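Trundell – pair matching and place planning for slippers on open shelves

Overview

Trundell is a small software package that finds single slippers on a shelf, decides which two belong together, and plans where the right hand should put them. It has three parts: a detector, a pairing step and a shelf planner. The low-level arm control is not here, it lives in Zarkero, and you need Zarkero running before you start anything from this repository.

The package reads the head camera only. We tried to add wrist images in an older branch, but the calibration was never good enough and the branch is closed.

What the detector must handle

The slippers have nearly the same shape on both feet, so left and right are easy to confuse. The pairing step uses color first, then sole outline, then distance. If two slippers already stand side by side, they get a bonus in the score and the planner leaves them alone.
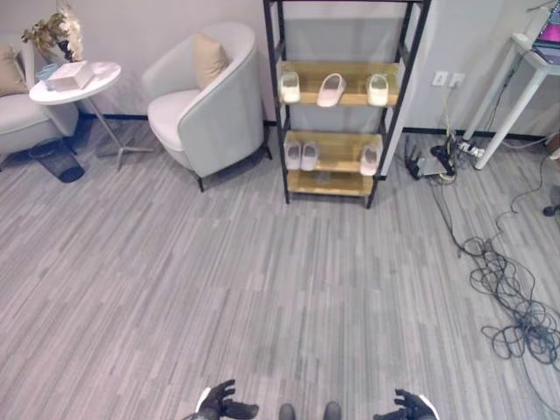 Head camera view with six white slippers on two shelves, the bottom shelf empty.

With all slippers in one color, the color term gives no information and the result depends on outline and distance. Please set color_weight to 0 in this case. If you leave it at the default, small differences in light can decide the pair, and this is wrong more often than it is right.

Shelf planner

The planner keeps a list of free intervals for each shelf. It looks for an interval next to the matching slipper and leaves a gap of 10 mm. The board above is treated as a solid obstacle, so for the middle shelf the hand comes in from the front with the wrist low. This approach is slower than the one for the top shelf, please do not shorten it by changing the speed limit.

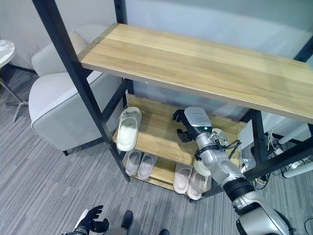

Stefanou wrote on the issue page that the 10 mm gap is too small when the straps are wide, and that 13 mm gave fewer contacts with the neighbor slipper. Stefanou also asked that the value can be set per shelf.

Both are now possible. Use gap_mm in the file shelves.yaml, either one time at the top or inside each shelf entry. The default stays at 10, so that old results can be compared.

The grasp is a pinch near the strap. After the pinch the slipper can swing, and its angle is not known to the planner until the next camera frame is processed. For this reason there is a state called HOLD_CHECK between the grasp and the place motion.
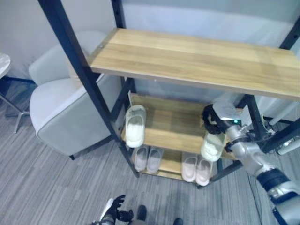 In HOLD_CHECK the arm stops and the detector runs again, with the hand masked out. If no slipper is found under the hand, the state machine goes back to SEARCH. If the angle is more than 45 degrees away from the planned one, the place motion is computed again from the start. You can turn this check off with hold_check: false, but then the planner trusts the old angle.

Known problems

– The mask for the hand is a fixed shape and does not follow the fingers. With open fingers it also hides a part of the slipper.
– Chairs close to the shelf are not in the collision model. Add them by hand in scene_extra.yaml.
– The log viewer from Dadari opens our files, but the timeline is empty in version 6.

Running

Start Zarkero, wait until it reports ready, then run trundell_plan with the path of your shelves.yaml. Use the option dry_run first – it prints the plan and sends nothing to the arm.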